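Kitchen Table Reset: where do things go when nobody puts them away
Final report, Household Systems project, Flerncombe
Group 4: Aarti Chaudhary, Naveen Gautam, Pramila Awasthi, Shalini Lodhi
Advisor: Narendra Bansal

1. What we wanted to do

Our group looked at one table. The long dark one in the front room at Tiltholm, the shared house where Shalini and Pramila live. Everybody in the house eats there, works there, drops stuff there. Question was simple: what ends up on it, how long does it stay, and can a house of busy people keep it usable with a system that takes under ten minutes a day.

We started out wanting to do the whole downstairs. Narendra told us in week one that was too much and he was right. One table was plenty.

Things we did not look at: the fridge, the bathroom, anybody's bedroom. Also not money. Some of the other groups are doing money.

2. Background

Short section, sorry, most of what we read was about offices. There is a lot out there on desk clutter and not much on tables shared by people who aren't related. The course reader has one chapter on "landing spots" (flat surface near a door, everything lands on it) and we used that idea a lot. The table at Tiltholm is the first flat thing you reach coming in. So it's a landing spot and a dinner table both. That's basically the problem.

We also borrowed the word "parked" from Naveen's mom. Parked = an item that is not being used right now but somebody says it is. Parked items turned out to be the hardest category by far.

3. Method

Ran it in July, three stages.

Stage A, leave it alone. House lives normally. We log the table every evening at 9 pm, on a paper sheet taped inside the closet door. Every item gets a line: what it is, who claims it, which category.

Stage B, the sort. One long session on a Sunday. Everything off, wipe down, everything gets a decision.

Stage C, the reset. Every evening somebody does the table. Timer on. Same sheet as stage A.

Categories we used:

K = kitchen things that belong in a drawer or cupboard
C = cloth, paper, napkins, towels
P = packaging (bags, boxes, containers with lids off)
D = drinks, cups, anything you drink from
X = parked

First version had nine categories. Way too many, people argued at the sheet about whether a take-out bag was paper or packaging. We said packaging and moved on. Five is ok.

We did a trial sort before the real one to see if the categories worked when you're actually standing there with stuff in your hands. Aarti laid out a mixed load on the table and the others had to call a letter for each item, fast, no discussion. If two people called different letters it went on the list to fix. Utensils were easy, all K. Cloths easy. A paper bag that was still standing up and folded got two different letters (P and X) which is how we ended up with the rule in section 5 about bags.

4. Results

4.1 Stage A

33 lines on the worst evening. That was after a cookout, so a bit unfair, but it counts. Best evening was the one right after Pramila's aunt visited, no suprise there.

C was the biggest group most nights. We all expected D. Cups move, people take them to the sink because they want the cup again. Cloth doesn't move. A towel gets put down and then another towel gets put on the first towel and by the end of the week it's a heap and no one knows which are clean. We logged it as one line the first few nights and then had to go back and change to one line per cloth, so the early numbers for C are too low. Marked with a star in the table in the appendix.

K was second. Mostly the long utensils that don't fit the drawer. This matters, see 5.

P was up and down, depended on deliveries.

X, the parked items, stayed the longest. One box sat through the entire stage. Everybody thought it was someone else's. It was Shalini's.

4.2 Stage B

The sort took 90 minutes, and we had planned for 45 or so. Where the time went:

Cloths. Sorting clean from not clean when they're all white. We gave up and washed everything.
Looking for lids.
Lunch.

Actual deciding was quick once we got going. Naveen called letters, Aarti and Pramila carried, Shalini wrote. Next time two people carry and nobody writes, just do the sheet at the end from the piles. Writing slowed the whole thing down and half of it isn't readable anyway.

Stuff that left the house: one bag to Kushwaha (the resale shop on the corner, they take kitchen things if they're clean), the rest to recycling. Kushwaha turned down the scratched pans. Fair.

4.3 Stage C

Reset was done on 80 percent of evenings. Missed ones were all weekends. Time per reset dropped a lot over the first few days and then stayed flat. Longest was 26 minutes, which was a night when two people cooked separate dinners at the same time, and we don't think any system fixes that.

Average number of lines went down in every category except X. X did not move. We tried a "two nights then it goes in the basket" rule and the basket just filled up and then the basket was parked.

5. What changed on the table

The piece of this that worked best is dull: long utensils got their own home. The drawer by the stove is short. Spatulas, tongs, anything with a long handle went in at an angle, jammed the drawer, so people quit trying and left them on the table. Pramila put a tall jar next to the stove and K dropped by more than half in two nights. No rule, no sheet. Just a jar.

Cloths. Moved to a lower shelf, folded once not twice (folding twice is nicer but no one does it). One napkin may stay out under a cup, since the dark top shows rings. Loose cloths go in the wash, no discussion of clean or not clean.

Cups. One place in the middle. If you have a cup on the table it's in the middle. Sounds dumb. Works, mostly because it stops cups going near the edge by the walkway.

Bags. A bag standing up is in use until the next reset. Flat bag is packaging. At reset every bag is packaging unless somebody in the room claims it out loud.

Containers with lids. Lid on = fine, goes to the kitchen. Lid off = look for the lid for one minute, then stop.

The sideboard heap. Not officially part of the table but it grew every time the table shrank. We noticed this late. Should have logged it from the start, it's the main hole in our data. Stuff was not leaving the room, it was moving a few feet over. 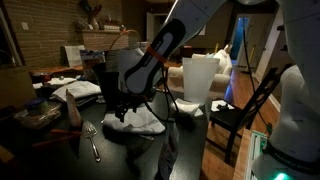
Fig. 1. Mixed load on the table: cup on its napkin, slotted spatula, orange-handled utensil, bag, cloths. Brick wall and mantel at the back.

6. Discussion

Did it work? Partly. You can eat at the table now. Before, dinner started with somebody pushing everything to one end with their arm. That stopped.

What we'd say if somebody asked for one thing: fix the storage first, do the rules second. We did it the other way around and wasted most of a week asking people to put utensils in a drawer that doesn't hold them.

Housemates' opinions were mixed. Budo (the other housemate, not in the group) liked the cup rule and hated the sheet. Said it felt like being graded. We got fewer complaints after we took names off and only logged items, but then we lost the column for who claims what, which we needed for X. Didn't find a good way around this.

Disagreement inside the group: Aarti thinks the mantel should count as storage for small things, Shalini says absolutely not, that's how it starts. Left open. For this report the mantel and the plant were off limits.

7. Problems and limits

- One house, one table, one month.
- Two of the four authors live there. We know.
- Counts of cloth in the first few nights too low (see 4.1).
- Sideboard not logged until stage C, week two.
- The sheet fell off the closet door once and we lost an evening.
- The 9 pm log was closer to 10 on some nights, depended who was home.
- We never agreed on whether a jar with something in it is K or X. Both show up in the data.

8. If we did it again

Log the sideboard too. Five categories from day one. Photograph the table before every reset from the same spot, because the written lines don't tell you where on the table a thing was and we kept wanting to know that. Do the trial sort with people who don't live there, they're much quicker and don't get attached. Start the wash before the sort and not after.

Narendra suggested a second house for comparison, one where the table is not near the door. Naveen's place would work. His roommates have not said yes.

9. Who did what

Aarti: trial sort, categories, sections 3 and 5
Naveen: calling letters, stage C timing, section 4
Pramila: the jar, the cloths, section 6
Shalini: log sheets, the appendix, sections 1, 2 and everything after 6

Thanks to Budo for putting up with us, and to the front desk at Kushwaha for the extra bag.

Appendix: log sheets for stages A and C are in the group folder, scanned. Page 3 is upside down, rotate it.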